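6. Fallo de agarre y parada de protección

Esta sección se aplica a la célula Jistmont de dos brazos con el paquete de manipulación Seok. Describe qué hacer cuando un brazo se detiene con la pinza sobre un objeto, o cuando la pinza no confirma el cierre. Antes de empezar, lea la sección 2 (Paradas y rearme).

Códigos tratados: 905 (pinza sin confirmación de cierre) y 800 (distancia mínima entre brazos).

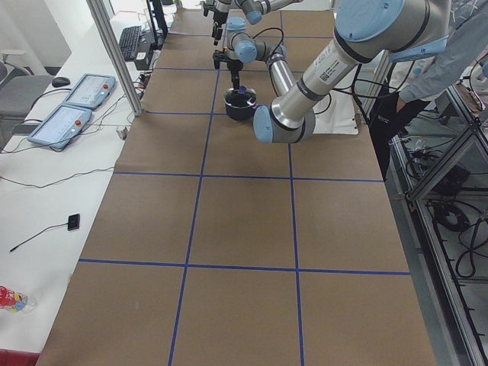
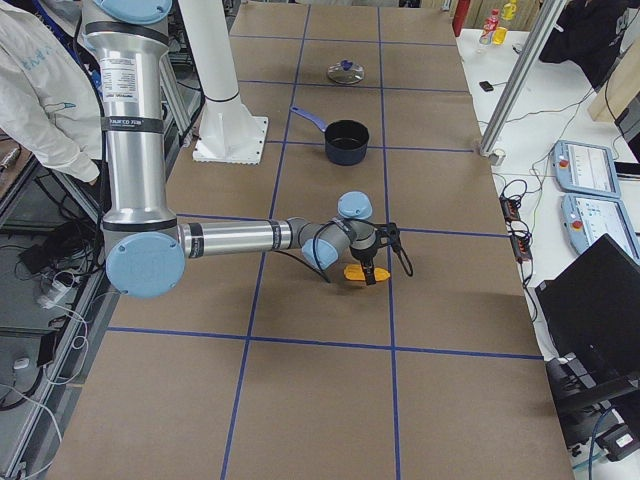 Mesa de trabajo con papel kraft y cuadrícula de cinta azul

El código 905 aparece cuando la pinza recibe la orden de cerrar y el sensor de posición de los dedos no alcanza el valor esperado en el plazo configurado. El brazo queda frenado en el punto de agarre y el programa no continúa. Es más frecuente con piezas bajas, como el objeto amarillo plano en el centro de una de las celdas de la cuadrícula, que con recipientes de borde alto, porque un error pequeño de altura deja los dedos por encima de la pieza o los apoya contra el papel. En el segundo caso la fuerza sobre la muñeca puede provocar además una parada de protección.

ATENCIÓN. Un brazo parado por el código 905 sigue con tensión. No introduzca las manos entre los dedos de la pinza ni debajo de la muñeca hasta completar el paso 3.

6.1 Recuperación tras el código 905

1. Pulse la parada de emergencia en la consola del brazo afectado y después en la del otro brazo. Cada consola detiene solo su propio brazo, salvo que se haya instalado el puente de seguridad opcional.

2. Avise a las personas que estén junto a la mesa y espere a que se aparten.

3. Compruebe que las dos consolas muestran el estado «Desactivado».

4. Anote la celda en la que se encuentra la pinza y el número de línea del programa.

5. Si la pinza sujeta un objeto, coloque una mano debajo de él antes de abrir los dedos con el desbloqueo manual. No tire del objeto.

6. Retire el objeto y revise las almohadillas de los dedos. Cámbielas si presentan cortes o restos de papel adheridos.

7. Desbloquee las paradas de emergencia, active únicamente el brazo afectado y súbalo en vertical 90 mm en modo manual. No utilice la función de retorno a origen desde el punto de agarre.

8. Active el segundo brazo y lleve ambos a la posición de espera, uno después del otro.

9. Ejecute el programa al 70 % de la velocidad durante el primer ciclo.

Nota: si el código se repite en la misma celda, revise el papel antes de modificar el programa. Una arruga o una cinta levantada cambia la altura de apoyo. Si se repite en celdas distintas, calibre de nuevo la pinza (sección 4.3).

6.2 Código 800: distancia mínima entre brazos

Se produce cuando los dos brazos entran en la zona compartida con trayectorias incompatibles. Los dos se detienen.

1. Pulse ambas paradas de emergencia.

2. Determine qué brazo tiene la salida libre. En caso de duda, elija el que no sujeta nada.

3. Desbloquee y active solo ese brazo. Retírelo en modo manual a velocidad reducida, con una segunda persona junto a la parada del otro.

4. Reactive el otro brazo cuando el primero esté en la posición de espera.

PRECAUCIÓN. No anule la vigilancia de distancia para terminar un ciclo. En la instalación de Cliltesberg se hizo así en febrero y el codo de un brazo golpeó la muñeca del otro. Hubo que sustituir el cable de la pinza y repetir la calibración completa. El informe de Joris Hoekstra figura en el anexo C.

6.3 Registro de la incidencia

Exporte el registro desde el menú Servicio de cada consola antes de apagar el armario; los datos de fuerza se pierden al cortar la alimentación. Envíe los dos archivos al servicio técnico de Curville, a la atención de Dong-geon Hyun, con las notas del paso 4 y el tipo de objeto manipulado.

No vuelva a poner la célula en servicio si la parada de protección se activa con la pinza vacía.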